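Can a machine tidy your snack drawer yet? Nearly

7/23/20

I've been promised a robot that does the chores since I was small enough to need a stool at the sink, so when the people at Usuga said I could come and watch theirs sort groceries for an afternoon, I was on the train to Tilerbridge before I'd finished reading the email.

The news, if you only want the news: Usuga says its two-armed packing system will go into a real shop in October. The shop is Drudska, the corner grocer's by Tilerbridge station, and the job is making up mixed gift boxes of sweets and biscuits, which the staff there do by hand at the moment and (I asked) mostly hate. The trial runs for 17 days. If it goes well, Coveo, the parcel firm that delivers the boxes, wants a go at it too.

So is it any good? Well, sort of! I sat through a test of 138 items and it put 54 of them down in the wrong place or dropped them on the way. Tins were fine. Anything with a stiff cardboard side was fine. Small slippery packets are the trouble - they bend, they slide, and two of them will happily stick together and go up as one. I did a few myself with my eyes shut, just to see, and felt very smug about my fingers for the rest of the day.
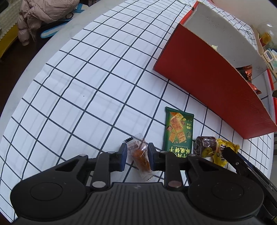
Tilerbridge shopping correspondent

What won me over a bit was how small the jobs are that they're asking of it. There's a clear little packet pinched between two dark blue pads, with green-packaged crispy biscuits and a couple of wrapped sweets close by, and an open red box at the back with more snacks in it. My nan could fill that box while talking on the phone. For the grippers it's a proper test.

I still wouldn't let it near my kitchen. Laundry is years off, they told me, and washing up wasn't even on the list. But Drudska packed 641 gift boxes last winter, and if a machine can do even the dull half of those I can see why they're keen - I'll be popping in to have a nose once it starts, and buying a box while I'm there.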